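Floarea Neagu
10/04/2018

Right, I've finally moved all my notes out of Clollent and into plain text files. 2126 notes. Took me most of the Easter break and I have opinions, so bear with me.

First thing. The export button is hidden under Account, then Privacy, then a grey link I'd scrolled past for four years. Why is it under Privacy?!

It gives you one zip per notebook, and I had 156 notebooks (I know, I know). So that was an evening of clicking with the telly on.

The zips open fine, but every note is named after its first line. I start loads of notes with "shopping" or "ring mum", so half of them came out as shopping(37) and so on. Renamed the lot by date with a little script a friend at work wrote for me, bless him.

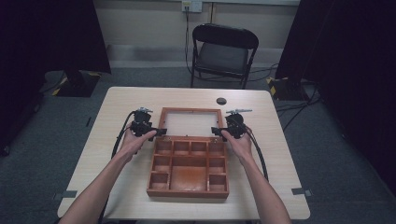 Tags were the real pain. Clollent keeps them in a separate file and Sorrentino, which I'm using now, wants them at the top of each note. I tried the importer twice and it fell over both times on anything with an accent in it — my own surname is fine, my grandmother's recipes are not.

In the end I did 277 of them by hand. The rest I've left without tags and do you know what, search finds them anyway.

Someone asked about Unell. I did try it in February! Lovely to look at, but it wouldn't open without a connection and I do most of my writing on the train, so that was that.

Sorrentino opens in a second on my old laptop. The spellchecker is a bit daft and there's no phone version yet — I just email myself things and paste them in later.

Haven't closed the Clollent account. It's paid up till summer and I want to check the attachments first, a few of the PDFs came through with no names at all.

If anyone wants the renaming script, shout and I'll ask him if he minds me sharing it.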